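第3章 ラベルの作成と貼り付け

この章では、家庭用書類整理セット「Hirnitz」に付属するラベルシートの使い方を説明します。箱を組み立てただけで整理が終わったような気分になる方が多いのですが、中身はまだ床の上にあります。箱の組み立てがお済みでない方は、第2章へお戻りください。

3.1 用意するもの

・ラベルシート(1枚16面、付属)
・仕切り板 8枚(付属)
・筆記具(付属しません)
・分類したい書類(お客様のお宅に十分あるはずです)

筆記具は油性の細字をおすすめします。鉛筆でも書けますが、半年後には「保険」が「保」になり、その次の年には何の箱だったかを家族で話し合うことになります。
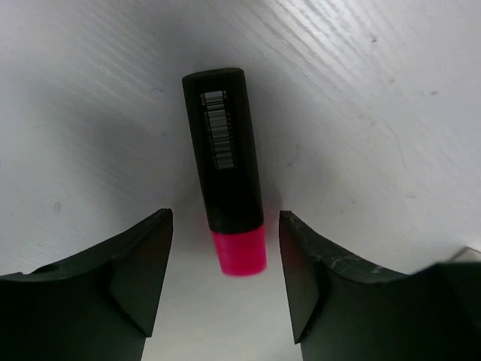

図3-1 マーカー。本体は黒、側面にバーコードのラベル付き。

蛍光マーカーは、文字を書くためではなく、書いた文字の上に色を引くために使います。黄色一色で文字まで書いてしまうと、夕方以降の照明の下ではまず読めません。

注記:色分けは3色までにしてください。4色目を採用した時点で、色の意味を記した一覧表が必要になり、その一覧表をしまう箱も必要になります。

3.2 分類名を決める

1. 書類を床かテーブルに広げ、大まかな山に分けます。この段階では中身を読まないでください。古い手紙を読み始めた場合、作業はその日のうちには終わりません。

2. 山ごとに分類名を付けます。名詞ひとつ、全角で8文字以内が目安です。「とりあえず捨てられないもの」は8文字を超えています。

3. 「その他」は最後に作ります。最初に作ると、ほかの山が育ちません。

4. 決めた分類名を別の紙に書き出し、同居の方に見せます。異議が出た場合は、ラベルに書く前に話し合ってください。

注意:「重要」という分類名は使わないでください。取扱説明書の初稿を校閲したウルミラ・クシュワハは、自宅の箱をすべて「重要」にした結果、年金の通知を探すのに丸一晩かけました。本人の希望により、この項目は太枠で囲む予定でしたが、予算の都合で枠はありません。

3.3 ラベルに書く

1. シートから剥がす前に書きます。貼ってから書くと、箱の角で手がすべります。

2. 上段に分類名、下段に保存期限を書きます。期限がわからない書類は、下段を空けておきます。「永久」と書きたくなったら、一度お茶を飲んでください。

3. インクが乾くまで待ちます。待ち時間は筆記具によって異なりますが、油性ペンでおよそ80秒です。短いようで、指で触って確かめたくなるには十分な長さです。

4. 色を引く場合は、インクが完全に乾いてから、左から右へ一度だけ引きます。往復すると文字がにじみ、ペン先も黒くなります。使用後はキャップを音がするまで押し込みます。

3.4 貼り付ける

1. 貼る面のほこりを乾いた布で拭き取ります。

2. ラベルの左端を仕切り板の溝に合わせ、右へ向かって指の腹で押さえます。

3. 曲がった場合は、すぐに剥がせば貼り直せます。翌日になって気づいた場合は、見る角度を変えて慣れてください。

4. 箱を棚に置き、ラベルが手前を向いていることを確認します。当社のお問い合わせ窓口に届く「ラベルが消えた」というご相談の多くは、箱を回すと解決します。

注意:感熱紙のレシートに蛍光マーカーを使うと、印字が薄くなることがあります。返品の可能性があるものには色を引かないでください。

3.5 年に一度の見直し

10月頃、年末の書類が届き始める前に箱を一度開けることをおすすめします。期限の過ぎた書類を抜き、空いた仕切りのラベルを貼り替えます。「その他」が箱の半分を超えていたら、3.2の手順1からやり直しです。

設計担当のコナル・ホーガンは、毎年この作業を朝のうちに済ませると話しています。箱がひとつしかないそうです。

ラベルシートの追加は、販売店で「Tiwari補充シート」とご指定ください。旧型の「Nistley」用シートは幅が合わないため、使用できません。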